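Kirkville students put cooking task to simulated robot

Students at Kirkville College have reached the final stage of a project in which a pair of robot arms learns to carry out simple kitchen jobs inside a computer simulation.

The robotics club began the work in January, after its entry was accepted for the Hirnholm Student Automation Challenge. Teams from 4 colleges are taking part this year. Each has to program a two-armed robot to put food in a pot and cover it with a lid, without a person guiding the arms during the run.

All of the judging takes place in simulation, so teams do not need to own a robot. The club runs its software on desktop computers in the Naidoo Building, where it has the use of a teaching room after 4 pm.

Members first steered the arms by hand controls to produce a set of practice runs. They recorded 545 of these before the end of March — more than they had planned — and used them to train the program that now moves the arms on its own.

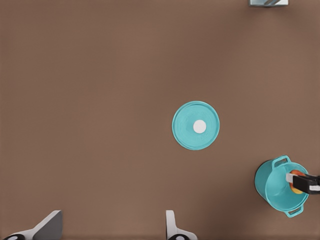
Why does the task need two arms?

The rules say that one arm must deal with the food and the other with the lid. Teams lose marks if a single arm does both jobs, or if the arms touch each other at any point in the run.

The club says the lid has taken up most of its time. A grip that is slightly off centre can leave the lid tilted when it reaches the rim, and the simulator counts a tilted lid as a failed attempt. Members rewrote that part of the program in April and have since been testing it with the pot placed at different spots on the table.

Food has caused fewer problems. The arm is trained to move in slowly and let go only once it is over the inside of the pot. An earlier version let go too soon on some runs, and the food ended up on the table.

The project is part of the college's optional engineering course, and students who take part can count it towards their practical mark. First-year students have written up the test results, while those in the second year have done most of the programming. Multwood, a local software firm, has lent the club 2 computers for the spring term.

Entries must be sent in by noon on the last day of May. Judges will then run each program with the objects in positions the teams have not seen before. Results are expected in June, and the 2 highest-placed teams will be invited to Hirnholm to present their work.

The club will show its entry at the college open evening, which starts at 6 pm in the main hall. New members can join from September and do not need any experience of programming.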